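The Quiet Pleasure of Sorting Bricks

A shallow tray, one colour at a time and a clear table: the case for giving your toy bricks an evening of their own

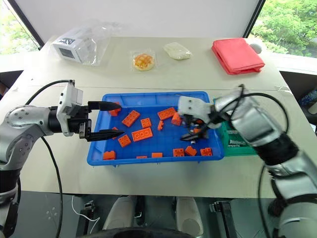 A reader in Nerska wrote to us that sorting by colour is a mistake everyone makes once, and that after a winter of hunting for a single small orange plate among hundreds of other orange things she went over to sorting by shape and has never looked back. I love this letter. I have read it several times and I still disagree with it, at least for the first evening, and I'd like to use these pages to say why.

Start with the tub. Most homes with bricks have one, and it is always too deep. Things sink. The long pieces lie across the top and the tiny ones go straight to the bottom with the fluff and the odd dried pea, and anyone who wants a particular piece has to plough through the lot with both hands (that noise! you can hear it two rooms away). My own tub came to me from a cousin's loft with a label on the lid that said 1000 pieces. When I finally went through it there were 3352, and I can only say that I had a wonderful time finding out.

What changed everything was a shallow tray. I can't recommend one warmly enough. It wants to be plastic, wide enough for two hands, with a rim just high enough to stop a brick skidding off the table. Blue is very good if you're working on orange, because the pieces jump out at you, and for the same reason I'd keep a white one by for the blacks and browns. Tip in a small heap, give it a shake so that everything lies one deep, and look. You will see more in ten seconds than you would in ten minutes with the tub.

Colour first, then. I know what Nerska thinks. But colour is what the eye does for nothing, even at the end of a long day, and it gets you from a mountain to a row of hills very quickly. A child of four can do it and be every bit as fast as you are. Once the orange is all together you can go on to shape, and by then the heap is small enough to be a treat: the 2x4s out first, as they're the easiest to spot, then the 2x2s, and then whatever is left, which is where the fun is.

Strays turn up, of course. Every colour heap has a few grey bits in it, or something with speckles that belongs to a different toy altogether. I keep a saucer for these. Mine has held a domino, a doll's shoe and a very handsome button which I have since sewn on to a coat.

The building club that meets above the Belhaj tea rooms does all this on a grand scale. I spent a damp December afternoon there last year and came home fizzing. They have long white tables, wiped down before every session, and the rule is one tray and one colour to each place. People talk, or they don't. The sound is lovely, a sort of soft clicking that goes on and on like knitting. By teatime they had been through 3282 pieces, all chalked up on a board by the door, and there was a small cheer when the last tray was emptied.

Then there's where to put them afterwards. I have tried jam jars, which look beautiful and are a nuisance to get your hand into, and freezer bags, which split. I've settled on the Gresmont drawer unit, the low one, with the drawers taken right out and carried to the table when they're wanted. Rurkora make a set of stacking trays with lids that I like nearly as much, and if you haven't the floor space for drawers I'd have those – they slide under a sofa and the lids stay on.

As for washing, do it before you sort and never after. Warm water, a drop of washing-up liquid, an old pillowcase with a knot in it, and then a towel by the window overnight. Anything with a sticker or a motor stays out of the water.

I did try sorting by shape from the start, to be fair to our reader. I managed two trays before I was quietly pulling the oranges to one side. She may be further along than I am. If you have a method of your own, particularly for hinges, please write in, as mine are all in a biscuit tin and I'm not proud of it.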